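Ticket: Dryer stops mid-cycle, moisture sensor suspected
Product: Vergara condenser dryer
Status: Reopened by customer

Original report
The dryer shuts off after 7 minutes on the Auto Dry setting and plays the finished tune. Clothes are nowhere near dry. Timed Dry runs the full time without trouble. I bought the machine through Kuler in April and it has done this from the second load onward.

Reply from Kuler support
Thank you for reaching out. Early shutoff is most often caused by small loads or by fabric softener residue on the sensor bars. Please wipe the bars with a damp cloth, dry only full loads, and let us know if the problem continues.

Customer update
I wiped the bars. They were clean to begin with, and I don't use softener. As for load size, the manual that came with the machine says Auto Dry works with anything from two pounds up, so I would like to know which of you is right. I ran a full drum of bath towels and it quit at 7 minutes again. The same number every time does not look like a sensor reading anything. It looks like a timer. 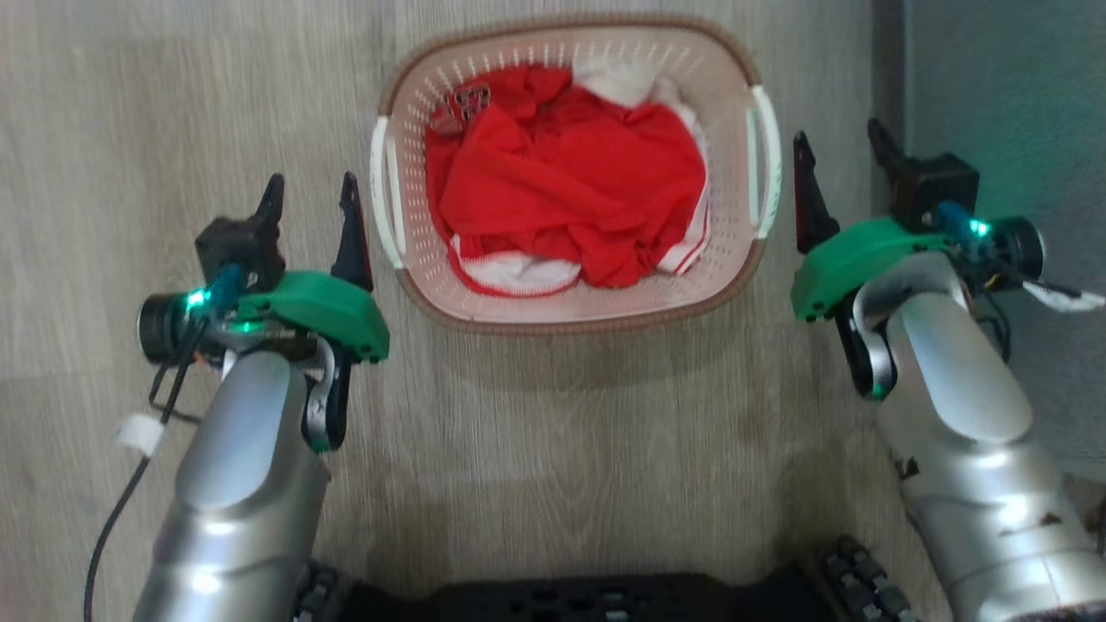
I also tried the outlet theory from the help page, where it says a shared circuit can confuse the control board. The dryer is alone on its circuit. I moved it to the other laundry outlet anyway and nothing changed.

Reply from Kuler support
Thank you for the detailed information. We recommend a factory reset: hold Start and Delay together until the display blinks, then unplug the unit overnight. We also suggest Dilier sensor cleaner, available in our store.

Customer update
Did the reset. The display blinked, I unplugged it at 9 p.m. and plugged it back in the next morning. One load ran for 40 minutes and I nearly closed this ticket. The next two stopped at 7. I am not buying a bottle of cleaner for bars that are already clean, and I doubt a reset that holds for one load has fixed anything.

With the machine unplugged I took off the lint housing, which the manual allows. There are 2 wires going to the sensor bars, and one of the push-on connectors slid off with almost no pull. I pushed it back until it clicked. Auto Dry has run properly for three loads since. I'll believe it after a month.

Please leave this open and tell me whether a loose connector is covered. Flolalon, the repair outfit your site sends people to, quoted me $200 for a new control board over the phone without asking a single question about the wiring.

Reply from Kuler support
Your case has been forwarded to the warranty team. The ticket will stay open until they respond.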